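The Case for the Flat Fold

A square of cloth has four corners, four edges and one correct way to be folded in half. In practice it is folded in a dozen incorrect ways, and the results go into a drawer that will not close.

Zyanya Cervantes runs the linen room at Wadell, a residential hotel with 44 suites and a restaurant on the ground floor. Her inventory, taken each September, came to 903 pieces of small linen at the last count. Small linen means anything under thirty inches on its longest side: napkins, tray cloths, glass cloths, hand towels. Sheets and bath towels are kept on another floor and are governed by other rules.

"Sheets get all the attention," Cervantes says. "A bad sheet is one problem. A bad napkin fold is repeated on every table."

Her method begins with the surface. The table must be flat, at hip height or slightly above, and larger than the cloth by at least a hand's width on every side. She covers hers with heavy brown paper, taped at the underside and replaced when it creases. Paper has several advantages over a padded board. It does not grip the weave, so a cloth can be squared by sliding it. It takes a pencil line. A spill or a thread of lint shows at once against it. Padding is for pressing, she says, and folding on a padded surface leaves the lower layer slightly longer than the upper one.

The second matter is the grip. Most people pick up a cloth near the middle of an edge and shake it. This stretches the edge where it is held and lets the corners fall where they like. Cervantes teaches a corner grip: thumb and one finger, no more than half an inch in from the tip, with the hem between them. The cloth is then lifted straight up until its weight hangs free and any twist runs out. Only after that does the second hand take hold.

Which corner comes first depends on the cloth. On a hemmed napkin, the working corner is the one where the hem starts and finishes, and it is usually a little thicker than the other three. Folding toward this corner hides the extra bulk inside. Folding away from it puts the bulk on the outside, where it makes the stack lean. On an unhemmed glass cloth, with two selvedges and two cut edges, the fold is made selvedge to selvedge first. The selvedge does not stretch and can be trusted as a reference. The cut edge cannot.
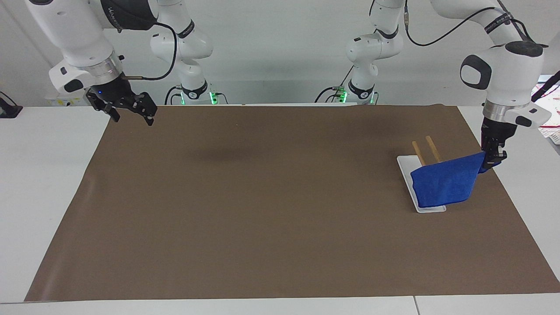
Mhairi Moncrieff disagrees about the corner. In her view the pinch grip is fine for one cloth and poor for fifty, and anyone with a full basket should lay the cloth down first, smooth it with the forearm from the center outward, and never lift it at all. She adds that lifting by the tip will, over a few years of washing, pull a cotton square out of true, and that she has a cupboard of slightly diamond-shaped napkins to prove it.

Cervantes accepts part of this. Loose weaves do distort on the bias, and she exempts them from the lift. For plain-weave cotton of ordinary weight she considers the effect smaller than the shrinkage caused by a hot dryer. Her own napkins are retired when the two diagonals differ by more than half an inch. She measures them with a tape, corner to corner, whenever a stack begins to look uneven.

The question of diagonals also occupies Aurelio Salinas, who cuts and hems table linen under the name Puresier. Salinas blames the cutting. A napkin cut even slightly off the grain will look square on the day it is sold and twist after the first wash. He pulls a single thread across the width of the cloth and cuts along the gap it leaves. The process is slow and adds to the price. For buyers who want to check a napkin before paying, he suggests folding it once on each diagonal. If the edges meet both times, the piece is square. If they meet only once, it was cut off grain or pressed into shape.

Color has some bearing on the work. Dark and mid-toned cloths, blues in particular, show a misplaced crease as a pale line, which becomes permanent if the cloth is stored under weight. Cervantes folds her colored linen in thirds and alternates the direction at each wash, so that no crease falls twice running in the same place. White linen is folded in quarters, always the same way.

Storage follows from the fold. A stack should be no higher than it is wide. The folded edge faces out, the open edges face the back of the shelf, and clean pieces go in at the bottom. Wadell's shelves are spaced 9 inches apart, a dimension chosen to make overfilling difficult. At home a shallow drawer will do the same job, with the cloths standing on edge in a single row.

Anayeli Villalobos, who trains new staff in the linen room, allows 2 days for folding before anyone is shown the press. The first is spent entirely on halves. Trainees fold a cloth once, open it, and fold it again until the hems lie one over the other without adjustment. Thirds come on the second day, and are harder, as there is no opposite edge to aim for. She marks the paper in pencil at one third and two thirds of the width, and rubs out the marks at lunch.

The afternoon is done by eye.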